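About Carkeo

Carkeo is a small language school near the harbour in Åberg. We began with one evening group of 16 learners, and today 142 people study with us in a normal term. Most of them work in the daytime – in shops, kitchens, offices and at the Rorska shipyard – so our lessons start at 18:30.

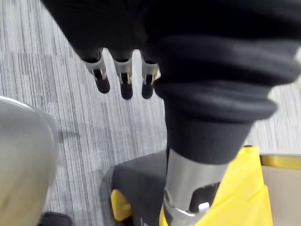 Our groups are small and we speak from the first lesson. A beginner learns first the words for things that are near, and the floor is as good a place to start as any: carpet, grey, stripe, a grey striped carpet. After two weeks the same learner can ask for a key, refuse a coffee and complain politely about the bus.

Each course has 20 lessons. The price includes the book Prorano, which our own teachers wrote and which we correct every May.

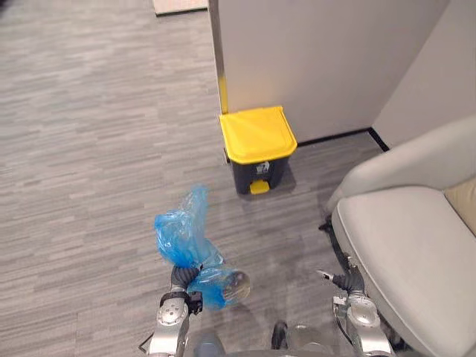 Evening learners come to us tired, and we plan the lessons with this in mind. There is a break in the middle, with tea, and nobody must speak the new language in it. Small words are often the hard ones also for advanced groups: the clear plastic bottle is in the blue bag, but its end sticks out of it, and many languages divide "in" and "out of" in another way.

Our library has 300 books and is open to former learners too. New groups start in September and January. If you are not sure of your level, come to the office before a lesson and talk with us for a few minutes.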